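Most people in Lornstead hear the word "warehouse" and vote no. I think they should vote yes in May, and I say that as someone who spoke against the last one.

The Orkon site has been empty since 1982. It pays the town nothing, and the fence costs us money every year. Garkeck wants to build on half of it and hire 70 people. The wages are fair for this county, and the truck route stays off Mill Street.

The main argument against it is that the work will be dull. Some of it will be. So was the work at the Orkon plant, and my father raised four children on it.

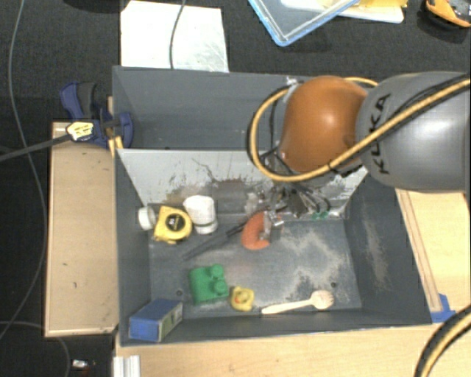

*Valeriano Aguirre*

My one condition is the tax break. Garkeck asked for 12 years, and I would give them five. The council should settle that before the ballots are printed, and put the number on the ballot itself.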